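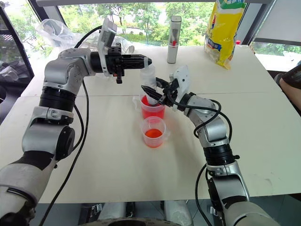
FOR IMMEDIATE RELEASE

Cullska opens its third bakery and coffee counter, this time in Bisham, in March

BISHAM. Okay, so I'm supposed to write this in the third person and call myself "the company founder," and I tried it twice and it sounded like somebody else's bakery. So you get me instead. I started Cullska, I still do most of the early bakes, and I'm very happy to say that we're opening a new shop on the Bisham side of the river in March, right next to the old Morin shoe repair building.

Quick background for anybody who hasn't bought a loaf from us. Cullska began as a Saturday-market kind of thing, one folding table and a rye bread that I'd been fussing with for a whole winter. People liked the rye. They liked the cardamom knots a lot more (I was a little hurt, I got over it) and within a couple of years we had a real oven, a real lease and 11 people on the payroll. The second shop came after that, and it's the one most of you know, with the green door and the line that blocks the bike rack.

The Bisham shop will be bigger than either of those. It has 29 seats inside, which for us is a huge number, plus a long window ledge where you can stand with a coffee and watch the buses. The front counter will carry the full bread list every morning: seeded rye, plain sourdough, the soft potato loaf, baguettes, and the dark raisin bread that used to show up only around the holidays. We've had so many emails about the raisin bread! It's staying all year now, at all three shops.

Opening time is 6 in the morning. I know that's early, and I know some of the bakers think I've lost my mind, but there's a hospital two stops away and a bus garage up the hill, and those folks have been telling us for ages that by the time we open they've already been at work for an hour. So the doors open at 6, coffee is on when they open, and the first knots come out of the oven right about then too. Closing time is still being worked out. For the first month, plan on midafternoon, or whenever the shelves are empty.

I want to say something about the oven, and I'll try to keep it short. It's a Drarkero deck oven, secondhand, and it came out of a pizza place that was closing down. Getting it into the building meant taking out the front window and one row of brick, and the whole street came out to watch. It bakes differently from the ovens we're used to. The back left corner runs hot, the top deck takes forever to come up, and the steam is much stronger than what we have now, so the crust on the sourdough is darker and a lot more crackly. I love it. If you're somebody who asks for the pale loaf at the back of the rack, we'll still have a few of those, just ask.

The menu has some new stuff as well. We're doing toast at last, thick cut, with salted butter or with white beans and lemon or with whatever jam is open. There's a soup every day from late morning on, and you can get it with the heel of whatever bread we have too much of. We're also trying out a small savory bun with leeks and mustard that has gone through more versions than I'd like to admit. The current one has a bit of hard cheese in it. My own favorite was the one with caraway, but I was outvoted, and the caraway version may come back as a special when I'm the one making the schedule.

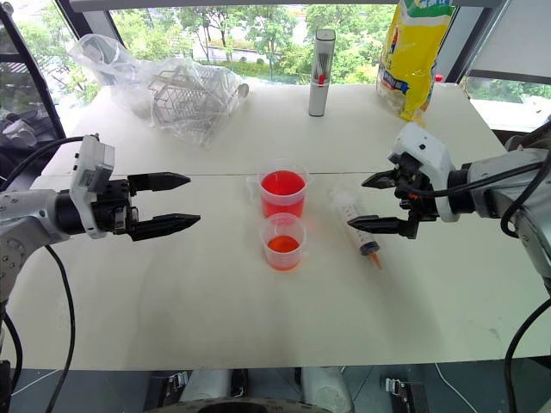 Prices at Bisham will match the other two shops. A coffee and a knot together is still 6 dollars, same as it's been since last year, and day-old bread is half price from opening until it's gone. If you have one of our paper punch cards, it works at all three places, even the really crumpled ones. We looked into switching to an app and decided we didn't want to, so please keep your cards somewhere you can find them.

We did a preorder for opening week through our mailing list, thinking maybe a hundred or so people would want a loaf put aside. We got 603 orders. I had to sit down! Every one of those will be baked and bagged with your name on it, and you can pick up any morning that week before noon. Preorders are closed now so that we have something left to put on the shelves for people who just walk in.

We're hiring, too. There are openings for two counter people and one overnight baker, and you don't need bakery experience for the counter jobs. For the overnight one you do need to have worked with dough before, and you need to be okay with being wide awake at three in the morning with the radio on. Everyone gets paid breaks, a meal, and a loaf to take home. Stop by the green door shop with a resume, or just stop by and talk to whoever's at the register.

One last practical thing about getting there. The bus stops almost in front, there's a bike rack (a longer one this time), and parking on the street is free until nine. The front entrance has no step. The restroom is on the ground floor, and there's a changing table in it, which parents have asked us for at the other shops and which we're working on there as well. Dogs are welcome at the window ledge outside, and there'll be a water bowl by the door.

About Cullska: Cullska bakes bread, buns and pastries by hand and sells them with coffee at its own shops. The Bisham shop is its third.

For press questions, interviews or a look at the new place before it opens, write to the Cullska shop office or call the green door shop after the morning rush. Mornings before ten are hard for us, and there's a good chance whoever picks up will have flour on the phone.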